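I met Beathag Shearer on a Friday at a coffee place two blocks from Drummond, the adult learning center where she helps people get ready for their teacher certification exam. She had a stack of practice papers and a very large muffin (she shared it, bless her).

I wanted to ask her about the retake, the thing everybody emails me about. "First, get your score report out," she said. "People hide it in a drawer! I did too. I missed my first try by 3 points and didn't look at the breakdown for a month."

When she did look, most of the damage was in child development, a section she'd figured she could wing. So she built her second try around it. She studied 90 minutes a day for 11 weeks, mornings mostly, before her kids were up.

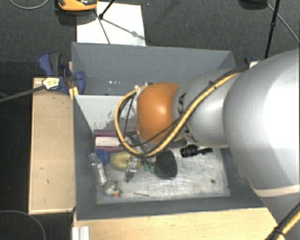 Orange joint and yellow cable on a KUKA arm, over a bin of small objects.

I asked which books she used, and she laughed. "One book. The Tekeo guide, 453 pages, and I wrote all over it." She tried the Fliverum flash cards as well but gave them to her sister after a week. Her feeling is that you read a card, nod, and flip it, and then in the exam you get a whole paragraph about a kid who won't join group work and you have no idea what they're asking.

What helped more was writing her own wrong answers. "I'd take a practice question and make up bad choices for it. After a while I could smell them on the real test."

She's registered for the advanced paper in October and yes, she's nervous. "I still read the last question first. I have no reason for it, I just like to know where I'm going." I do the same thing with novels, so we got along great!

Comments

mrs_pell4: Did she do the full practice tests timed or untimed? I run out of time on math every single go.

Jodie K: Failed mine in spring and needed this. Getting the report out of the drawer tonight.

tomw: Is the Tekeo book the same one Tralteck used to sell? The cover looks familiar.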